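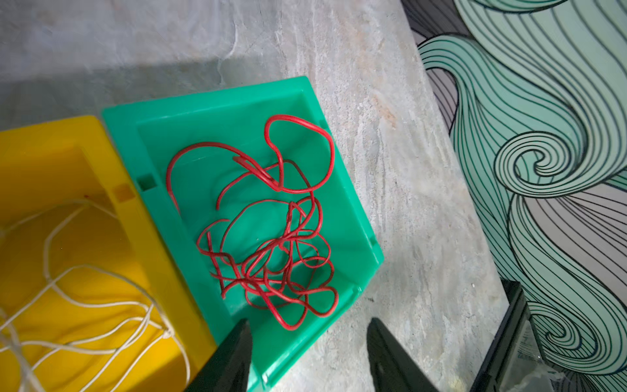 Wednesday, cables and string, second attempt at order

Started 2 p.m., coffee in hand, which was optimistic.

The sorting rule is one material per bin. Red cable goes in the green bin, white string goes in the yellow one. Oğuzhan pointed out that a red cable in a green bin is asking for trouble and that we own other colors. We do. They are full of things from the Salinas job that no one will admit to wanting.

State of the red cable: tangled, worst in the lower middle, with one big loop standing clear of the rest. There is a loose end over by the notch in the bin wall, so that's where I'll go in. Last time I started from the big loop since it looked friendly, and got a knot the size of a plum for my trouble. The outside of this stuff feels braided and it grabs itself. Do not pull. Note to self, underlined on the paper copy: DO NOT PULL.

State of the string: thin, loopy, a few real knots. Zulema wants to cut the knots out and keep the pieces for tying labels. I want one long piece for the Restis hanging test. We compromised by leaving it alone until she's back from lunch.

Bins are side by side with the notches facing each other. I had a theory that you could feed a free end through the notch as you worked and keep it out of the pile. Tried it in January with the old gray cord and ended up with one tangle in two bins. Theory is resting.

Method for today:
Find the loose end and follow it back by hand, slackening each crossing before passing the end through.
Coil whatever comes free in 7 inch turns, and tie every second turn.
Stop at 4 no matter what. Past 4 I start pulling.

Worktop is the marble-look one by the wavy green and gray panel. Pleasant to work at, although if you stare at a tangle long enough and then look up at that big spiral, you start hunting for the end of it.

To do: ask Lukico whether the next length can come on a reel. Zulema says she asked already and they sent a brochure -- I'd like to see the brochure.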